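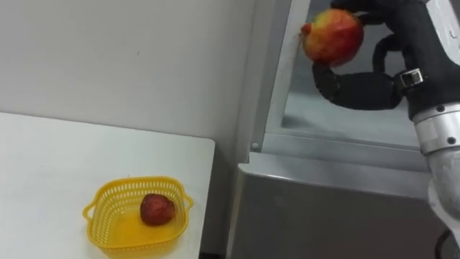

Apple, red and yellow with orange blush.

myrto_ch
Hello all. I need help with a name. We have an old tree behind our house in Grestbridge and the apples are like this one, red and yellow mixed. My neighbour Angus says Burneo. I have bought Burneo at the market and the taste was more sour, I think. We pick in October, and they keep until April in the shed if I wrap them.

orchard_angus
I am the neighbour. It is Burneo.

Seema G
You cannot name an apple from the skin. Please cut one in half and tell us about the core. Is the flesh white or cream?

myrto_ch
Cream. It becomes brown very quickly.

Seema G
Then I don't believe Burneo. Mine stays white for 2 hours on the plate. Maybe Vieira?

orchard_angus
Vieira does not keep until April. Mine were soft by Christmas.

apostolos_k
A tree from seed is also possible, then it has no name at all. Did somebody graft it?

myrto_ch
I don't know, the tree was there before us. There is a thick place low on the trunk, at 50 cm.

apostolos_k
That can be the graft. Send leaves too when you ask the fruit group.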